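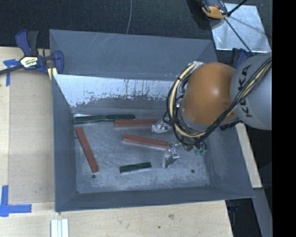 The Branico bin set is our collection of grasping examples for the Jaltier learning system, gathered at the Inon workshop over the spring. Each example is one attempt at picking a single block out of a metal bin, stored with the arm's movements and a note of how it ended. The blocks are plain bars in red and dark green, and we let them lie wherever they come to rest, so some finish up tight against the back wall, where the fingers have less room to work. The bin is clamped at the rim so that its position stays the same from one attempt to the next.

A session is 28 attempts, with the blocks tipped out afresh after every 5. Nearly all the sessions so far were run by Dulce Rosales, who also writes the notes. Failed grasps are kept and marked as failed — the system needs both kinds.

Sessions run on Tuesday mornings until the end of May. The Jaramillo set, which uses the same bin with mixed shapes, will get its own page.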